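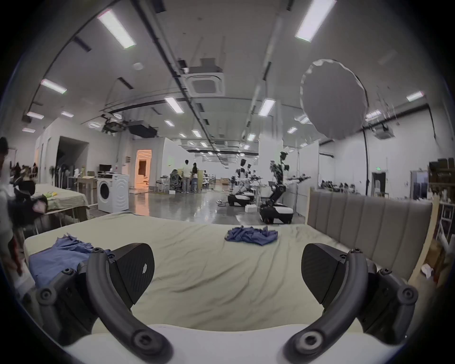 Blue cloth on the bed, sheet wrinkled.

Section 4. Putting a memorial notice online

I've set up more than 106 of these pages in Plollar, and the part families get stuck on is the service details, so go slow here.

1. Open Notices and pick New Memorial.
2. Type the full name the way the family wants it read. Nicknames go in the second box.
3. Add the service time and place. Visitation has its own line - don't squeeze both into one!
4. Paste in the life story. The short version stops at 377 words (I usually trim the list of cousins first).
5. Press Save Draft, then send the link to whoever is signing off.

Note: Survivors print in the order you enter them.

Caution: Publish emails everyone on the guest list right away. Check the cemetery name before you press it.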